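Drulton Test Hall - Good Practice Gallery
Mar 17, 2018

Working pictures from the Drulton hall, where we try out the Plutov house rules for arms used near furniture and people. The rules were drafted by Citlali Huerta and are checked each June. Select a picture to enlarge it.

Drawers and doors
Rule 8 covers anything that slides or swings. The arm approaches at the reduced speed, and nobody reaches into the cabinet until the operator has called the stop. Loose items on top are noted on the run sheet before the start, bottles and bowls included.
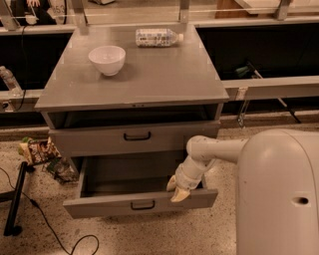
The same rule sets the limit on pulling force. If a drawer sticks, the arm lets go and backs off - it does not try again without a person checking the runner first. Crescencio Trujillo keeps the log of stuck drawers, and it now has 91 entries.

Cables and floor litter are dealt with under Rule 3. Cables should be taped down or run behind the furniture, and wrappers picked up between runs.

Gripper fingers are inspected every 500 cycles and replaced at 1,000. Please write the cycle count on the sheet, even when the run is cut short.

Printed copies of the rules are kept at the Dunstan desk. The Prestodden gallery is on the next page.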